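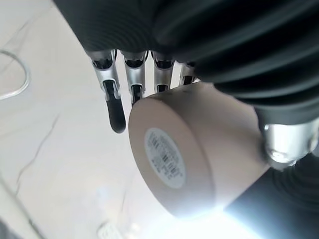
4 min read

Ticket 313: Island sink, left basin drains slowly and gurgles
Status: Resolved
Category: Kitchen / plumbing
Location: Yusof Building, kitchen island
Opened by: Nadhirah Menon
Assigned to: Ratih Tambunan
Sink unit: Aneo double basin, stainless steel

Original report

The left side of the island sink is draining slowly. I ran the tap for a short while this morning and the water stood in the basin for several minutes before it went down. It gurgles on the way out. The right side seems fine unless the left is already full, and then water comes up through the right drain as well. No leak that I can find in the cabinet, but it smells stale in there.

Nobody has put grease down it that I know of. We mostly use it for cups and for rinsing the rack. I tried hot water and dish soap. No change.

Nadhirah

Reply, Ratih Tambunan, 9:40

Thanks. Three questions before I come up.

Does the left basin drain any faster with the strainer basket lifted out?

Has anything paper gone into the sink? That covers paper towel, labels, bits of a cardboard tube, coffee filters.

Is the sound coming from the drain itself or from lower down in the cabinet?

Please don't use drain cleaner. I will probably have to open the trap, and I don't want that stuff on my hands.

Reply, Nadhirah Menon, 10:15

Basket out makes no difference. The sound is lower down, I think toward the back of the cabinet.

Paper is possible. Rolls get left on the counter and sometimes end up in the basin. I have seen one go soggy in there and come apart, and I only got most of it out.

Reply, Ratih Tambunan, 10:30

That could be it. Wet paper will sit in the trap and catch everything that comes after it. Please clear out the cabinet and stop using both sides until I have been. I also need to get around the end of the island, so the floor there has to be clear. A bucket on that carpet is bad enough without cables to step over. Put a sheet down if you have one -- the carpet is dark and won't show a spill, but it will hold the smell.

Reply, Nadhirah Menon, 11:05

Cabinet is empty. I have asked Nasrin to find a sheet. The basins are not cleared yet. There is a beige roll-shaped item in the left one and the metal rack is lying across the divider. Mug to the right of the sink. I'll move all of it before you get here. 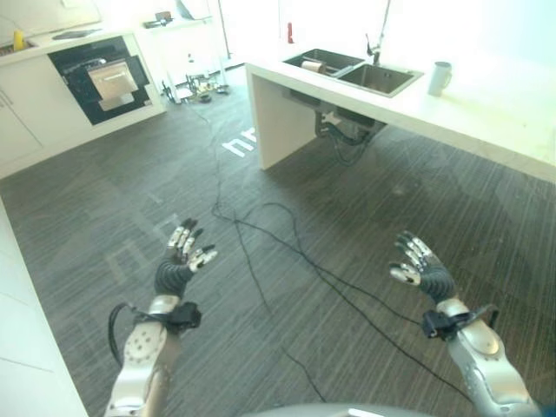 Work log

11:50. On site. Basins and counter clear, sheet down at the end of the island. Ran the faucet into the left basin only. Water backed up after a short run, then came up on the right, same as reported.

11:58. Tried a cup plunger on the left drain with a wet rag held over the right one. Some movement, a lot of gray water, then slow again. Repeated with the same result. Bailed out what was left.

12:10. Shut the valves and checked the faucet connections while I was in there. Dry. The faucet is the tall Brudelum one and the hoses are the originals. No need to change them.

12:20. Opened the trap over the bucket. Found a plug of gray paper pulp with tea leaves in it, filling most of the bend. One strip was still recognizable as the outer layer of a roll. Cleaned the trap with a bottle brush and checked the washers. One was flattened on one side, so I replaced it.

12:35. Looked at the crosspiece that joins the two drains. More pulp on the left side where the pipe turns. Pulled it out by hand. This explains the water coming up on the right: both basins share the trap, and with the trap blocked, the right drain was the next way out.

12:50. Put everything back together hand tight, then a small turn with the wrench. Filled both basins and let them go together. They emptied at a normal speed with no gurgle. Dry tissue around every joint, and no damp spots.

13:05. The stale smell is still there, though weaker. The cabinet base has an old stain under the trap. Wiped it down and left the door open.

Parts used

1 trap washer, from the kit. No charge to the kitchen budget.

Reply, Nasrin Nikzad, 15:20

Used the sink after lunch and it drains fine. Can we put the dish rack back over the divider?

Reply, Ratih Tambunan, 15:45

Yes, the rack is fine there. It doesn't sit over either drain. Leave the cabinet door open overnight if you can.

Please keep paper rolls away from the basins. A holder on the far side of the counter would do it. Dimen sells one that stands by itself, so we would not have to drill into the top.

Reply, Nadhirah Menon, 16:10

Holder requested under a separate ticket, Dewanti has it. Smell is nearly gone. OK to close this one.

Closed by: Ratih Tambunan
Cause: Paper pulp in shared trap and left side of crosspiece
Follow-up: Check under the trap for damp in July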